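Home Textiles and Interiors, Handout 6
Printed Table Coverings: Pattern, Scale and Care
Instructor: Shabnam Dhanial

Read this before the June workshop and bring it with you. It covers the material from the last two lectures, plus the care section we ran out of time for. Terms in capitals may come up in the written review.

Small floral prints are one of the oldest and most common choices for a table surface. They turn up in kitchens, tea rooms, workrooms and rented halls.
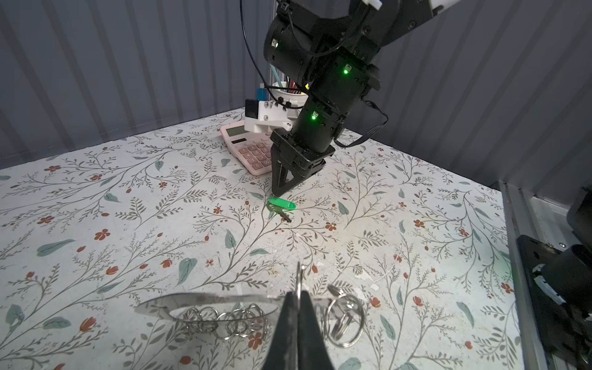
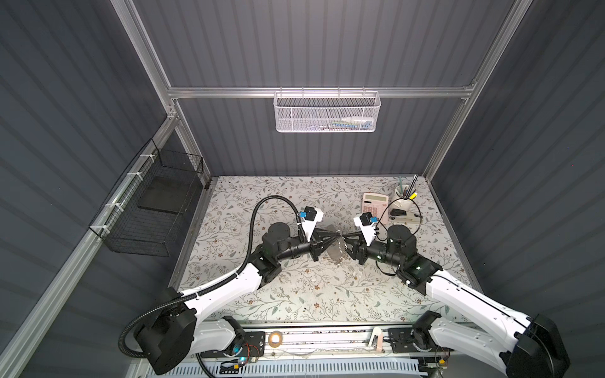 Floral patterns on a table, two views.

1. Reading a repeat

A REPEAT is the smallest block of a pattern that can be copied up, down and sideways to fill the cloth. To find it, pick one motif that is easy to spot, such as a flower with a bent stem. Move your eye straight down until you meet the same motif facing the same way. The distance between the two is the vertical repeat. Do the same across for the horizontal repeat.

Be careful with scattered prints. Designers often turn or flip a flower so that it looks like a different one. If you measure from a flipped copy you will get a number that is too small, and your seams won't match.

There are three layouts you should know:

STRAIGHT REPEAT. The block sits directly beside and below itself. Easy to match at a seam, but rows can show up as stripes from across a room.

HALF DROP. Each column is shifted down by half the height of the block. Most trailing vine prints use this. It hides the rows well, but it wastes more cloth when you join two widths.

TOSSED. Motifs face every direction and the cloth has no top or bottom. Good for tables, where people sit on all sides.

2. Scale

A print that looks right on the roll may look wrong on the table. On the roll you see it from arm's length. In a room you see it from the doorway first, then from a chair.

Small motifs blend together at a distance and read as a single soft color. Large motifs stay separate and compete with plates, lamps and anything else set down on them. For a table that will be used every day, the smaller print is usually easier to live with. Crumbs and light stains also show less on a broken pattern than on a plain ground.

In the lecture I compared two samples, Merel and Hasier. Merel has a vertical repeat of 28 cm and Hasier a repeat of 54 cm. Several of you asked why the second one cost more to make up when the price per meter was the same. The answer is in the matching. Every time you join widths you may lose up to one full repeat, so the larger repeat can cost you nearly twice as much waste at each join.

3. Cloth or coated cloth

Uncoated cotton or linen drapes well, feels pleasant and can go in a hot wash. It also soaks up spills and needs ironing.

COATED CLOTH has a plastic or resin layer over a woven or knitted backing. It wipes clean and lies flat after a day or two. It doesn't like hot pans, and it will crack if stored in sharp folds – roll it on a tube instead. Trim it with a blade and a straight edge. Hems are optional because most backings don't fray.

Weight matters here. The Rajput sample in the box is 400 grams per square meter, heavy enough to stay put without clips. The Grirnutero sample is much lighter and will slide on a polished top unless you put felt under it.

4. Care

Cotton and linen: shake outdoors, treat stains before washing, wash inside out if the print is dark. Dry in shade. Iron on the wrong side while slightly damp.

Coated cloth: wipe with warm water and a little dish soap. Rinse the soap off, or it will leave a dull film. No bleach, no scouring pads. Ink and turmeric should be dealt with right away, and even then may leave a mark.

For both kinds, turn the cloth end for end every few weeks if the table stands by a window. Fading is slow, and you won't notice it until you move something that has been sitting in one spot.

5. For the workshop

Measure one table at home: length, width and height from the floor. Decide on the drop you want at the sides. Work out the cut size, including hems, and then the amount of cloth needed with each of the two repeats in section 2. Assume a roll width of 140 cm.

Show your working. A sketch with the seams marked is enough – it doesn't have to be to scale. Bring a tape measure, pins and a soft pencil. Samples stay in the classroom, in box 962 on the lower shelf.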